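Trornville EV Charging Pilot: Progress Report No. 3
Prepared for the Kotum Fund by Valtteri Lappalainen, Project Coordinator
February 1, 2022

Where we are

When we applied for this grant, we told you there would be 12 public chargers in Trornville by the end of October. There are now five. They are very good chargers. One of them is even in the spot where we said it would be.

The other seven are sitting in a Kovent warehouse waiting for a part I have been told is small. I have asked how small. I was sent a drawing with no dimensions on it. Kovent now says the part will arrive "early in the quarter", and has so far declined to say which quarter.

Usage

The five working units have delivered 259 charging sessions since they were switched on. We had forecast rather more, but the forecast assumed 12 chargers and a downtown in which people could get to them. The library unit has done most of the work, with 123 sessions. The arena unit comes second, and its numbers climb sharply on hockey nights, when it is the warmest place to sit and avoid watching your child's team lose.

The unit behind the curling club has had a slow winter. The snowplow operator regards that corner of the lot as the natural place to put snow, and he was there first. We have met with him. He was courteous. There is now a tall orange marker on the charger, and he has agreed to pile the snow beside it.

Payment and the app

Drivers pay through the Lobo app, which works well once it's installed, registered, verified, and forgiven. More than five residents have called the town office to say they were billed in the wrong time zone. Lobo fixed this in its last update, which also changed the language of the receipts to French for everyone. That has been partly reversed.

We have asked for a tap-to-pay option and recommend that it be a condition of any second phase. A person standing in a parking lot at 20 below doesn't want to choose a password with a special character in it.

Cold weather performance

We were asked to report on this separately. Charging is slower in the cold, as anybody who owns one of these cars will tell you at length. The cables also stiffen, and the one at the arena has to be persuaded back onto its hook. We have ordered a longer hook. Two drivers asked whether the town could heat the cable. The town can't.

Budget

We are under budget, mainly by virtue of not having received what we ordered. The signage line is overspent. The first batch of signs pointed to the charger at the fire hall, where there is no charger, and the fire chief was clear on how he felt about visitors parking across the bay doors. The replacements are up. The fire hall is now the best-known place in town not to charge a car. 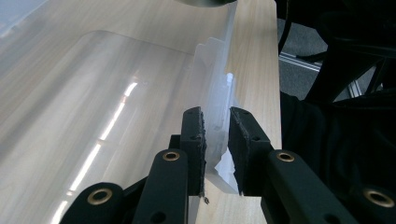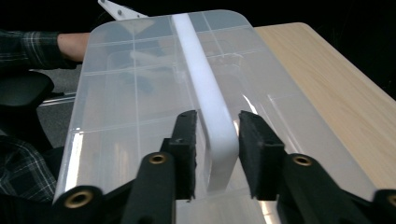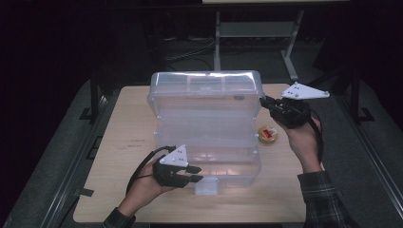 Requests

We would like to move the completion date from last October to this one. No new money is needed for that. We would also like approval to shift the unspent installation funds into concrete pads, so that the seven remaining units have somewhere to stand when they get here.

Finally, the council has asked whether the curling club unit could be moved to the pharmacy lot. I've attached the electrician's quote. Please look at it sitting down. My own preference is to leave the unit alone until spring and see what's under the snow.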